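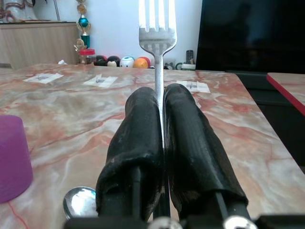
A fork from the everyday silverware, over the marble-patterned table in the dining room at Calloway.

Rosalind Baptiste had the kettle on before I had my coat off, and by the time I sat down she was already talking about spoons. She has run the Sunday table at Calloway, the old boarding house at the top end of Wiltlow, for longer than she cares to work out, and in that time she has set more places than most restaurant managers. Ask her about the food and she'll send you to the kitchen to talk to whoever is cooking. Ask her about forks and you had better be comfortable.

"People think you put a table together at the last minute," she said, pushing the sugar toward me. "They cook for two days and then they throw the forks on like they're feeding chickens. I start with the table. I can't think about a meal until I can see where people are going to sit."

The table is the first thing visitors mention, and she knows it. It has a glossy top patterned like marble, all swirls of salmon pink and rust red with cream and grey running through, and it shines so much that the silverware seems to light up when it comes near. Rosalind found it in a clearance sale over in Ostcombe and paid 400 dollars for it, delivery included, which her sister considered a scandal.

"She said it looked like a slice of ham," Rosalind said, laughing so hard she had to put her cup down. "A slice of ham! And I said well, good, then everybody will come to it hungry. She's eaten at it every week since, so I don't know what she's complaining about."

She won't put a cloth on it. I asked twice, once at the start of the afternoon and again near the end, because I was raised in a house where a bare table meant that somebody was sick, and she gave me the same answer both times. A cloth hides the pattern, it has to be ironed, and the little ones pull on it. What she does use is paper napkins, the small white square kind with a bit of grey printed near the middle, laid flat on the table. She buys them 900 at a time from a wholesaler in Stakton and keeps the cartons under the stairs.

"I had cloth napkins for years," she told me. "Beautiful ones, from my mother. I still have them, they're in the drawer, you can look at them if you want. But I was washing them Sunday night and ironing them Tuesday and by Thursday I was mad at people I hadn't even invited yet. So now it's paper. I put them down flat and I don't fold them into anything. No swans. My cousin does swans and I've told her, nobody wants to wipe their mouth on a bird."

The napkins go down before anything else, and I found it oddly calming to hear her explain it. She walks along the far side first and drops them in a loose row, leaving the space between them to her eye. Then she goes back to the end and looks down the table, and if a place seems tight she nudges its napkin over with one finger. Only once the spacing looks right does she go and get the silverware. If you start with the forks, she says, you end up moving three things every time you change your mind.

The silverware itself is nothing grand. It's bright, plain metal, the kind that takes a shine easily and shows every thumbprint. She has a nicer set in a box, a wedding present, and it comes out in December and goes back in its box afterward. The everyday pieces were bought at different times and she can tell you which ones came from where, though I'll confess that after the first dozen I lost the thread. There are 52 forks, and she counts them after every meal, standing at the sink with the radio going.

"Spoons I don't worry about," she said. "Spoons come home. Forks go to work in somebody's lunch bag and that's the last you see of them. I found one in the flower bed last spring. I've had one mailed back to me from two states over, with a note."

I asked what she looks for when she picks one up, since I'd noticed that she hardly ever puts a fork down without turning it over first. She checks the tines, she said, looking at them with the points up to see whether one has wandered off from the others. Then the place where the tines meet, where egg likes to hide. Then the back. If there's a water spot she breathes on it and rubs it with a dish towel she keeps over her shoulder, and she was a little embarrassed to have told me about the breathing, so she asked me to add that those ones get washed again. I'm glad to add it.

Her spoons get the same treatment, only faster. She likes a bowl you can see the window in. When she was small her grandmother had her polish them on the back step, and the deal was that she could stop when her own face came up clear, upside down, in every last one. She still looks, she says. She looked while we were talking.

The room around the table has filled up gradually, the way rooms do. There's a sideboard in a pale oak finish, lighter than anything else she owns, with a flat top that was supposed to stay clear for serving dishes. It hasn't. A decorative piece with dark red in its pattern lives up there now, and Rosalind has stopped pretending it's going to be moved.

"I like having something red in the corner," she said. "You sit down, you look up from your plate, there's a little color looking back at you. The walls are white because white was the paint we had. If I'd had yellow it would be yellow."

And then there is purple, which she's fond of and makes no case for. She drinks her own water from a purple cup on Sundays so that she can find it again after she's been up and down eleven times, and she says it's the only thing in the house she doesn't share.

We went over her notebook after the second pot of tea. She writes down every Sunday, who came and what was served and whether anything ran short, and she has numbered the meals from the beginning. The latest entry is number 1508. She ran her finger down a page from a long time ago and read me the names out loud, stopping at some of them. Pork and beans. Rolls, not enough. Rain.

"I'm nearly at the end of this book," she said, "and I don't like the new ones, the paper's too thin. The pen comes through on the other side."

I offered to help her set up for the evening, and she let me do the napkins. She followed along behind me and moved two of them.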